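Search this site
Enter keyword Go
Print this page | E-mail this page

Mending by hand: cushions, coats, tents and the odd lampshade

By Leen Kassab
Sunday, June 14, 2026

The mending basket at our house lives on the stairs, which means that everybody steps over it twice a day and feels a little guilty, and I suppose that is how anything in it ever gets done. Last weekend I sat down on the porch with a pot of tea and worked my way to the bottom (there was a sock in there from before we moved to Stumley, and I could not find its mate for love or money). While I sewed I jotted down the things I do without thinking, and here they are, in more or less the order the basket gave them to me.

Start with the light. I used to mend in the evening in front of the television, and then in the morning I would find I had sewn a black coat with navy thread. Now I sit by a window, with the window on my left side, as I'm right-handed and don't like my own shadow on the work. If you must sew at night, put a white pillowcase over your lap when the cloth is dark, and a dark towel when the cloth is light. You'll find dropped pins on it much faster too.

Thread is the next thing. My mother bought whatever was cheapest and so did I for years, and I have a cone of gray from the Shboul store with 2,000 yards on it that will outlive me. It's fine for hems. It is not fine for anything that gets sat on, pulled, or dragged across a campsite. For those jobs I use upholstery thread, a single strand, no longer than my forearm. A longer piece seems like it will save you time and then it ties itself in a bow behind your back. Run it once or twice across a lump of beeswax, then press it between two sheets of paper with a warm iron if you want the wax to sink in. I skip the ironing when I'm feeling lazy and it mostly does no harm.

Now, curved needles! I can't think how I got along without one. Anything you can only reach from the outside, such as a sofa arm, a mattress edge, a stuffed bear or the lining of a suitcase, is a misery with a straight needle, because you need room behind the cloth to push the point out again. With a curved one you go in on one side of the tear and the point comes swinging up on the other. The trick is to turn your wrist as if you were turning a key, and let the needle follow its own bend. If you shove it straight ahead it will fight you, and a thin one may bend. 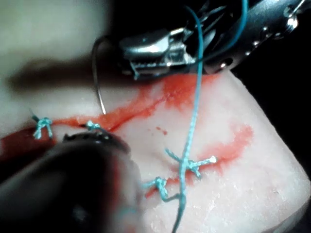
A curved needle at the cut edge, with knots already tied along the line.

For a split cushion seam I tie separate stitches first, spaced out along the gap, before I sew anything for good. Each one gets its own knot. That way the two sides are held level with each other and you don't arrive at the end with a pucker of spare cloth on one side and none on the other, which was how I finished every cushion I ever mended before I turned forty. Start with a tie in the middle, then one halfway to each end, and keep splitting the difference. When the whole seam is sitting flat, go back with a ladder stitch: a small bite along the fold on this side, straight across, a small bite along the fold on that side. Pull it snug every few stitches and the thread disappears. Snip the ties out afterward if they show, or leave them if they don't.

Don't pull too hard, though. I say this as a hard puller. The edges ought to meet and touch and no more than that. If the cloth is bunching up between stitches, or you can see little holes opening around the thread, you've gone past it, and on vinyl or leather those holes are there to stay.

A knot that holds: over once, and then over once more in the same direction before you pull down (the extra turn keeps it from slipping while you get your fingers around for the second half), then finish the other way. I do this on parcels too. With waxed thread or nylon add another half on top.

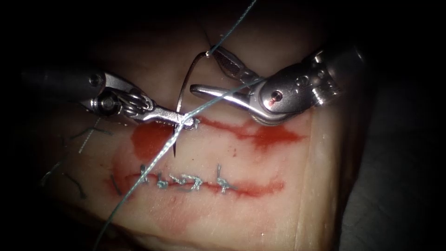
A reader in Romport wrote to tell me that she never touches a curved needle with her fingers at all on thick seams, and uses a pair of small flat-nosed pliers from the jewelry box, holding the needle about a third of the way back from the eye. Hold it right at the eye, she says, and you'll snap it, and hold it too near the point and there isn't enough sticking out to go through. She also wraps the pliers in a bit of adhesive tape so they don't scratch the needle, as a scratched needle drags on silk.

I went straight out and tried it on the canvas porch chair and she is quite right. My thumb has been thanking her all week. If you don't own pliers that small, a square cut from an old rubber glove gives a fine grip for pulling a stuck needle through, and it's easier to store.

Tents and awnings want a different approach. Brush off the sand and let the fabric dry completely before you do a thing. Cut your patch with round corners, because square ones lift, and make it generous, a good inch past the tear on every side. Sew around it, and then seal the stitching with seam sealer, on both faces, and leave it hanging overnight. I had a jar of the Nunetti sealer that had gone to toffee in the garage over the winter, so do check yours before the day you're meant to leave. We found ours out in April with the car half packed.

Coat buttons: lay a matchstick across the top of the button and sew over it. Slide the match out when you're done, lift the button, and wind the thread around underneath to make a little stalk. On a heavy coat put a small flat button on the inside, sewn through together with the outer one, and it takes the strain off the wool. My father's overcoat was done this way and I still wear it to shovel snow.

Lampshades I would only mend if you love them. The trim comes away first, generally at the bottom, and a dab of fabric glue with clothespins holding it will do better than sewing. If the cloth itself has come off the wire, then you do want the curved needle, very fine, and thread to match the shade with the lamp switched ON, since the color changes so much.

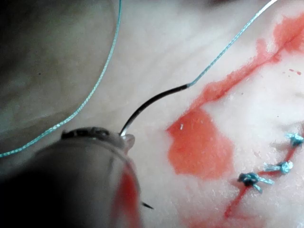
Wouldn't it be easier just to glue the cushions as well, asked one person when I read this page aloud at sewing night, and two others said they had done exactly that and it cracked the first time the dog jumped up. I'm with the two others. Glue dries stiff, and a seat cushion has to give. It also gums up the needle when you come back to do the job properly, and then you're scraping with a butter knife and saying words.

A few odds and ends from the bottom of the basket:

Keep curved needles stuck in a wine cork, laid on its side, in a lidded tin. They roll in the oddest ways when they're loose and they will find your foot.

A needle that squeaks going through wants cleaning. Push it in and out of a bar of dry soap and wipe it.

Broken pins and bent needles go in an old pill bottle with the cap taped on. Don't drop them loose in the trash.

If you're mending a stuffed toy, put the new filling in with the handle of a wooden spoon, a pinch at a time, and feed the neck first. A floppy neck can't be fixed later without opening everything up again, and the owner will be standing there watching you do it.

Salt and cold water for a pricked finger's spot on white cotton, right away, before it dries. Hot water sets it.

Next time I'd like to do zippers, if I can get the one on the blue sleeping bag to behave. Letters to Box 987, Stumley, and do tell me what you use on stuck zipper pulls, as I've tried candle wax and pencil lead and I'm not happy with either.

Print this page | E-mail this page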